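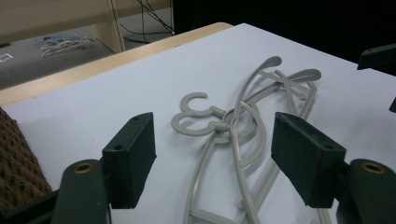 Light grey plastic hangers in a tangle

How do I sort out a wardrobe before a move?
Posted by Ekua Ayaaba in Home & Moving

Hello all, I'm moving from Jotlow to Idholm in January and I've got myself in a real pickle over clothes. The new flat has one narrow cupboard, and I'm coming from a house with a wardrobe in every bedroom (lucky me, I know!). I've been putting things in bags and then taking them straight back out again. Do I sort before packing, or pack the lot and be ruthless at the other end? And is it worth paying for those tall boxes with a rail? The removal firm wants £149 extra for a set of them.

Narendra Dwivedi
Sort first, Ekua, please! I did it the other way when we left Wona and lived with bags in the hallway until the clocks changed. Start with coats, as they take up the most room and you'll know straight away which ones you wear. After that do shoes, then everything else, and stop for a cup of tea before you get cross with yourself. I gave myself two evenings per wardrobe, and anything I dithered over went in a suitcase – if I hadn't gone looking for it by moving day, off it went to the charity shop. Keep back one smart outfit and your warmest jumper, and good luck with it all.

Romain Chevalier
wouldn't pay for the boxes. leave things on the hangers, bin bag over the top, tie round the hooks. done

Timothée Rey
Agree with Romain, but do use the thick bags. Thin ones split on the stairs.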